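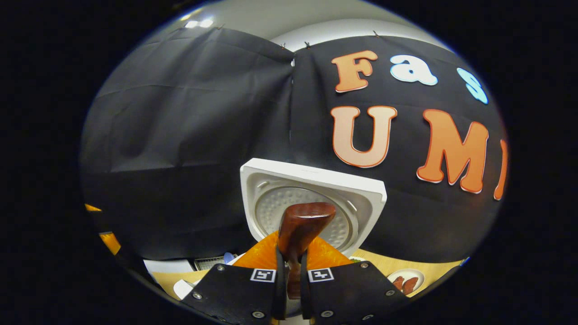 Elsa Karppinen wrote in to say that my drying times for a small table were useless to her, as she works on dark walnut and I had only given figures for pine. Fair enough. She also asked whether I clear the table between sessions or let things accumulate.

I let things accumulate, within limits. The tabletop is light wood, which marks easily, so anything that holds food goes on a plate or a tray. I use a small round white plate for the pieces I am eating that afternoon and nothing else. The square white tray has raised rims, and its round recessed center is covered in dimples and ridges. Crumbs collect between them. Rinse it face down under running water, then go over it with a stiff brush.

Behind the table I hang black fabric in two panels that meet near the center. One wide piece would be neater, but two are easier to wash. Metal clips at the top edge hold them to the wall. The fabric creases badly in storage. Hanging for 12 hours takes out the light creases; the diagonal ones need an iron on a low setting.

Wood gets wiped with a damp cloth and dried at once. For pine I allow 40 minutes before anything goes back on it. For walnut, Elsa reports 5 minutes more with the window shut. I have not tested that. My oil is from Tromitz, and the tin is nearly empty, so the next coat waits until July.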